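# Notes on the suitcase task

01/10/2024

I have been asked by several readers to set down how we record demonstrations at Tarnside, and the suitcase task is a suitable subject. It has occupied Fiorella Marino and me for most of September. An operator guides the two arms by remote control, and every movement is stored with the views from the wrist cameras and the camera over the booth.

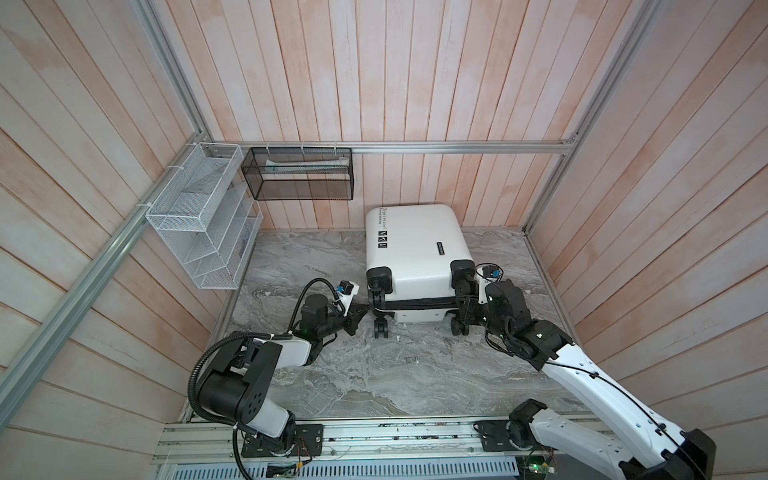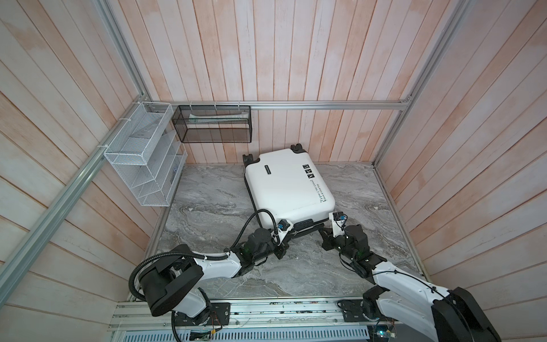 *The suitcase task at Tarnside: both arms at work on the near end of the case.*

The target set for the month was 200 accepted demonstrations. We recorded 297 and I rejected the remainder on review, for reasons which I shall explain, as the rejected ones taught us rather more than I had expected.

The chief difficulty is that a hard case offers very little to take hold of. The shell is smooth and the corners are rounded. An operator who closes both grippers at the same moment will generally push the case out of square, and must then spend time correcting it. Fiorella's practice is to bring one arm to its corner, let it rest there, and only then commit the other. I have asked all operators to follow the same order. A model trained on a mixture of habits tends to hesitate between them, and we saw a good deal of hesitation in the spring.

The second matter is speed. Gianni Bassi, who joined us from Messina, is a very quick operator, and his early recordings looked excellent when played back. They were nevertheless among those I set aside. His hands were reacting to things he could see through the booth opening and the cameras could not, and there is no means by which the robot could learn from that. He now works from the screens alone. His pace has fallen and his recordings are accepted.

The third is the starting position. It is tempting to put the case back in the same place each time, squarely against the wall planks. We now vary both the angle and the distance from the rail between recordings, and the operator is not told in advance which arm will have the longer reach. Mervyn Goodall keeps the written log of these positions in a ruled notebook, and I have not yet persuaded him to move it to the shared drive.

Review remains slow. I can look through about 80 recordings in a day with proper attention. Dario Marras has proposed that a second reviewer should check a portion of mine, and I have agreed to this from the next round onwards.

The next round will use a soft-sided case, with the same operators and the same controls. Questions about the control handles should be sent to Brayden MacPherson, who maintains them.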